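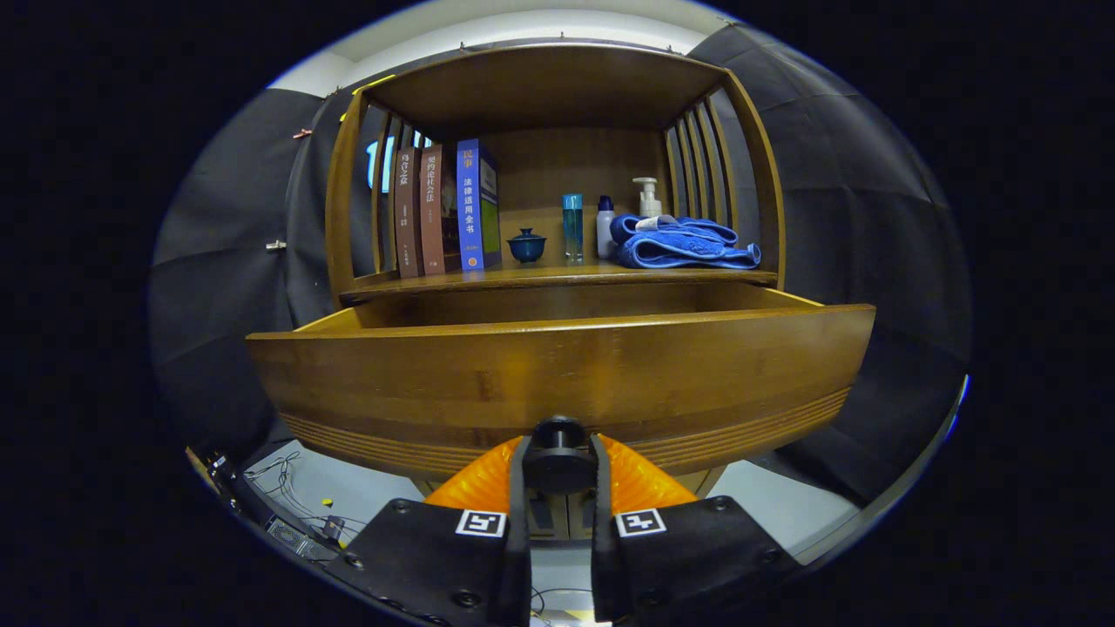

Four books on the left half of the shelf, the drawer pulled out.

I have been going to watch Gutham play at home since I was small enough to be lifted over the turnstile, and in all those years I have never minded a player being hurt as much as I minded the way the club handled it in October. I want to try to say why, and I'll ask you to be patient with me, as my wife says I take the long road to everything (she is right, and she is usually already in the car).

Dong-hyun Song hurt his hamstring in the home match against Jasodville. Everybody in the ground saw it. He went after a long ball down the left, pulled up, put a hand to the back of his leg and sat down on the grass, the way players do when they know. There were 2,420 of us there that night, a very good crowd for us, and it went so quiet that I could hear the goalkeeper asking the referee to stop play.

Then came the waiting. The club said he was "being looked at." A few days later he was "progressing well." Then he was "in contention" for the trip to Ogura, and a fair number of people bought seats on the supporters' bus partly on the strength of that. He wasn't on the bench at Ogura. He wasn't on the bench the week after, either. When he did come back he lasted 36 minutes, and off he went again, holding the same leg. He has now missed 7 matches in all, and I would be very surprised if he didn't miss a few more.

Now, I'm not a doctor, and I am not going to pretend I know what should have been done with that hamstring. Bodies are funny things. I once put my own back out reaching for a jar of pickles. What I do have an opinion on is how a small club ought to talk to the people who love it, and I think we deserved the plain truth, even if the plain truth was "we don't know yet." I'd have been perfectly happy with that! I'd have gone home and worried about it in peace.

I can guess at the arguments on the other side, and some of them are fair. A club doesn't want to hand its next opponent a gift. If the coach at Breltel knows for certain that Song is out, he can push his right back up the field all afternoon and never look over his shoulder. I understand that. But I would gently point out that the coach at Breltel has eyes, and probably a cousin or two in our town, and he pushed his right back up the field anyway. We lost by two goals and the secret did us no good that I could see.

There is also the matter of a player's privacy, and here I have more sympathy. A young man's medical chart is his own business. If Song had asked for nothing to be said, then nothing should have been said, and I would take my hat off to the club for keeping its mouth shut. But "in contention" is saying something. It tells a player's teammates and his supporters that he may be ready on Saturday's terms when he may be nowhere near ready, and I think it tells the player something too. He is 6 months into his first contract here. He reads the same notices we do. If your employer announces to the whole town that you're nearly fit, how easy is it to walk into the office and say that you aren't?

That is the part that has bothered me most. I don't believe anybody leaned on him, and I've met our head coach often enough, in the line for coffee mostly, to think he is a kind man. But pressure can come in sideways, from a cheerful sentence on a website, and a winger who runs like Song does isn't going to be the one to slow things down.

So my suggestion is a modest one. Say what kind of injury it is, if the player agrees. Give a date when there'll be more news, and until that date, leave it alone. The supporters will grumble, of course, and I will be grumbling with them from my usual seat near the corner flag. We'll still turn up. I have my ticket for the next home match already, and a thicker pair of socks.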